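Gripper club, week 8

2020-08-13

Back at the Cindton club room after a fortnight off. The project is still the one we started in June, which is teaching a gripper to set and clear a small table. We call it Kolleo, after the name on the box the first servos came in.

Most of the evening went on bottles. Cups are fairly easy now, as long as they are standing up. Bottles are harder – the round ones roll between the pads if you close too low, and a full one wants to tip forward. We've settled on bringing the fingers in from the front and closing slowly.

We have 523 recordings saved so far and I threw out 104 of them last night. Most of the bad ones had a marker covered by somebody's sleeve, so the tracking lost the finger halfway through. The aim is some 900 good ones before the Prullum student contest. I think we'll get there if people keep turning up.

I did the later runs with the hand-held gripper, at the round table. My wrist aches a bit, so next time I'll swap over sooner.

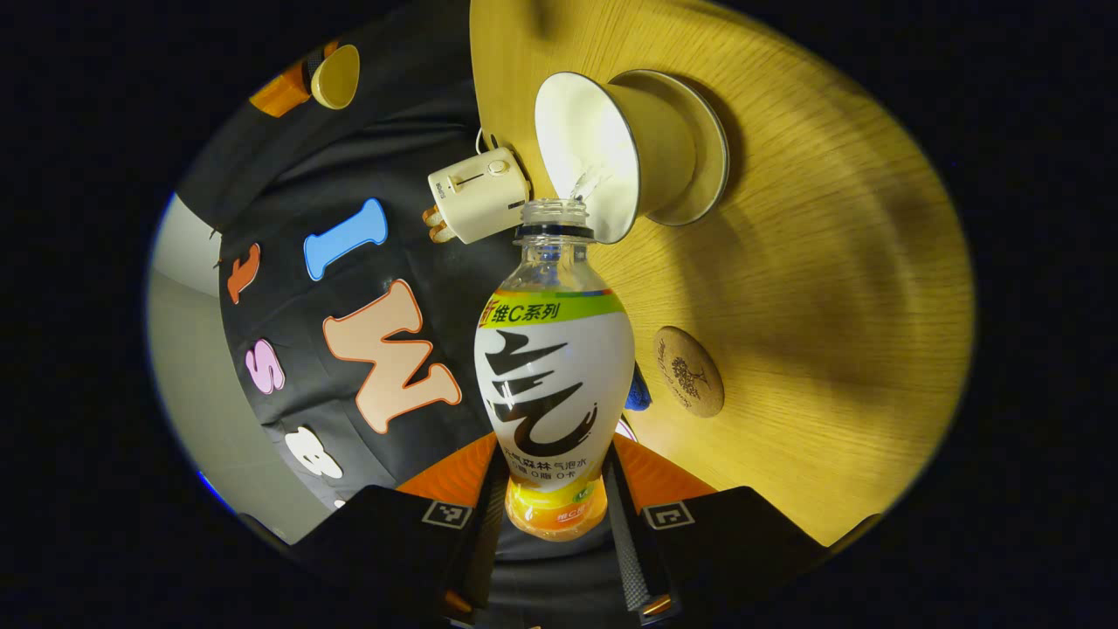
Fizzy water bottle between the fingers, cup on its side behind it.

Still to do: print new markers, as the corners on the spare set are lifting, and sort the file names into one style. I also want to try the same runs with the lights lower. If you borrowed the long USB lead, please bring it back next session.

– Owen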